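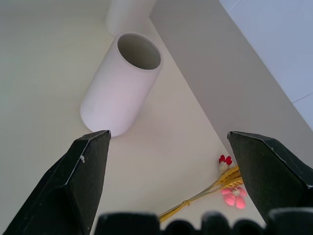
Vol. 11, No. 74

**Lelercombe releases Malwood line of white cylindrical holders for desk, bath and kitchen storage**

*For release in September*

Lelercombe, a maker of small storage goods for the home and workplace, has released the Malwood line, a set of white cylindrical holders with a smooth matte finish. The holders are intended for pens, brushes, kitchen tools and other narrow items that are normally stored upright.

Each Malwood holder has one open end and no handle, lip or applied decoration. The outside wall is finished in a single white tone and will take on a slight tint under colored or warm lighting. The inside is left unprinted. Product labels are placed on the carton and on a removable paper band, so no adhesive has to be cleaned from the holder before use.

The line replaces the Kan series, which Lelercombe will stop shipping when present stock is sold. Kan holders were supplied with a gloss coating. Retail customers reported that the coating showed fingerprints and reflected overhead lights on open shelves. The matte finish was adopted after a trial period in which sample holders were handled, wiped down and returned to the shelf on a daily schedule. Kan and Malwood holders share the same outside diameter and can be kept in the same drawer insert.

"The request from stores was for a plain holder that could be put next to any other holder without a color mismatch," said Aurelia Vlad, product manager for storage at Lelercombe. "We kept the shape and changed the surface. Most of the work went into making sure one batch matches the next."

Color is checked at the end of each production run against a retained reference piece. Holders that fall outside the accepted range are pulled before packing. The same reference piece is used for replacement orders, so a customer who adds holders to an existing group at a later date should receive the same white.

**Placement and care**

Malwood holders should be placed on a flat, level surface with the open end up. They are not fixed to the surface and can be tipped by tall or heavy contents. Long tools should be loaded with the heavier end down. Holders may also be laid on their sides in a drawer or on a shelf for storage when empty.

Clean with a damp cloth and mild dish soap. Do not use scouring pads or powder cleaners, which will polish the matte surface and leave shiny areas. Dry the inside before loading. The holders are not intended for food contact, open flame or use as drinking cups.

**Packing and availability**

Malwood holders are sold singly and in cartons of 15. Cartons are fitted with paper dividers and may be stacked on end. The initial release covers 1,308 retail accounts, all of which carried the Kan series. New accounts will be opened after first orders have been filled.

Distribution is handled by Rellov from its existing warehouse. Orders already placed for Kan holders will be filled as written while stock remains. Any balance will be changed to Malwood holders at the same price unless the account asks for it to be canceled. Item numbers for the two lines are different, and accounts should update their order forms before placing a repeat order.

Sample holders and color reference cards can be requested by retail buyers through their regular Rellov representative. Requests received before 3 p.m. are processed the same working day.

**About Lelercombe**

Lelercombe designs and sells holders, trays and drawer inserts for homes, offices and schools. Its products are sold through independent housewares and stationery stores.

Press contact: Aurelia Vlad, Storage Products, Lelercombe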